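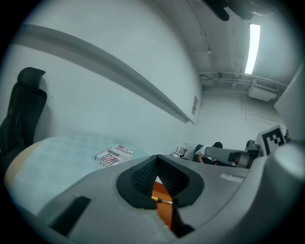

How I Set Up a Table for Small Repairs

I fix little things. Battery doors, wobbly glasses, the toy cash register my niece has dropped down the stairs more than once. For years I did it wherever I happened to be standing, and I lost a lot of screws that way. Last January I finally gave the job its own table, and I've been fussing with the setup ever since, so I'm writing it all down for my friend Thoa Đồng, who keeps asking, and for anyone else with a drawer full of stuff waiting to be fixed.

You don't need much room. My first version was half of a folding table in a rented place in Drorthorpe, and it worked fine!

Step 1: Pick a light-colored top

Tiny dark screws disappear on dark wood. They just do. A pale surface makes them stand out, and if you can get one with a faint grid on it, even better, because you can use the squares to keep parts in order as they come off. Pale blue-gray is easy on the eyes under a tube light (bright white gave me a headache by the second evening). If your table is dark, tape down a sheet of light craft paper and swap it when it gets grubby.

Run your hand along the edges too. A rim or a bit of edge molding is a nice thing to have on a repair table — it stops a rolling bit before it goes over.

Step 2: Put down a bright patch

I like one patch of strong color on the table, and mine is orange. The screwdriver I'm using goes on the patch whenever it isn't in my hand. A small one with a yellow and black handle still shows up well enough against orange, and the metal shaft stands out nicely. A piece of felt works, or a place mat, or the lid off a storage tub. Make it bigger than you think you need. My first one was the size of a coaster and I missed it constantly.

Lay the screwdriver down sideways to you, handle toward the hand you work with. I'm left-handed, so the tip points right. Flip it if you're a righty.

Step 3: Choose one short screwdriver and learn it

I own a Kundo set with 19 tips in it, and I'd say I use three. For most household things a short shaft is easier to control than a long one, and you can get your hand right down near the screw. Press down harder than you turn. If the tip starts to climb out of the slot, stop, get a better fitting tip, and try again. I ruined the back of a perfectly good Olunetti alarm clock by being stubborn about this.

Step 4: Keep a few small flat boxes

Don't throw out little cardboard boxes! The flat ones are perfect for a job you can't finish in one go. Screws in a folded bit of paper, paper in the box, box on the table. Printed boxes are fine and I kind of prefer them, because "it's in the one with the flag" is easier to remember than "it's in the brown one." Write on the bottom in marker if you have several jobs going.

One job per box, though. I once put two remotes' worth of screws together and spent an entire evening sorting them out.

Step 5: Get a chair with some back to it

Repairs always take longer than you planned. I did my first year on a kitchen stool and my neck let me know about it. A secondhand office chair with a tall mesh back is wonderful for this, and a headrest is a treat when you're leaning back and waiting on glue. Push it up against the wall when you're done so there's room to walk by.

Step 6: Check your light

Sit down and hold your hand over the table. If the shadow falls right where you'd be working, move the table or move your seat. A long tube on the ceiling gives you pretty even light, but it still matters which side of you it's on. For me, light from the opposite side of my working hand is best.

Step 7: Clear it at the end

Take five minutes. Screwdriver back on its patch, open jobs into boxes, boxes toward the middle of the table so they don't get knocked off by a sleeve. Then sweep the top with your palm and feel for anything you missed. I find a washer that way almost every time.

Next on my own list is a Khương desk fan with a stripped screw in the base. If anybody has a good trick for those (I've tried the rubber band one), please leave it in the comments.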